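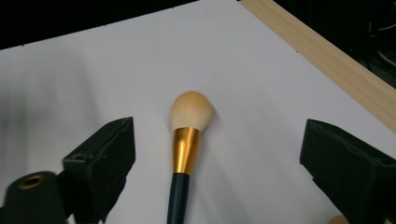

2. Parts of a brush

Brush care, session 2 handout. Tutor: Ehab El Idrissi.

Every make-up brush in the kit has three parts, and each is treated differently when cleaning.

Head (or tuft). The bundle of bristles. On the brush shown it is a rounded, tapered dome, dense and fluffy, pale cream shading to peach-yellow towards the tip. A tint at the tip may be the colour of the fibre or may be left-over powder. Wipe the tip on white tissue before deciding which.

Ferrule. The metal collar joining head to handle. The gold-coloured one shown is wider under the bristles and narrows to meet the handle. Inside a typical ferrule the tuft is held with glue. Water that gets in here softens the glue, and shedding follows.

Handle. Dark teal-green on this brush. Painted wooden handles crack if left to soak; plastic ones do not, but the joint at the ferrule is still the weak point.

2.1 Washing

Fill the bowl to a depth of 40 mm with lukewarm water. Add 10 ml of Peltow brush soap. Hold the brush head down and wet the lower part of the bristles only — the ferrule stays above the water line. Work the head in the palm in small circles. Rinse, and repeat until the water runs clear. Two washes are normally enough for a powder brush; cream products may need a third.

2.2 Drying

Press the head in a folded towel. Do not twist it. Reshape the dome with the fingers, then lay the brush flat with the head over the edge of the bench. Do not stand a wet brush head up in a pot, as water runs back into the ferrule. Dense heads are left overnight. Hairdryers are not used in this course.

2.3 Storage and records

Dry brushes go back in the Vikemov roll, one per pocket. The store holds 140 brushes, signed out by number. Enter the wash on the card and initial it. A loose ferrule or steady shedding goes in the remarks column, and the brush goes in the repair tray.

Reading for next session: Fahmy, chapter on natural and synthetic fibre. Bring one brush of each type.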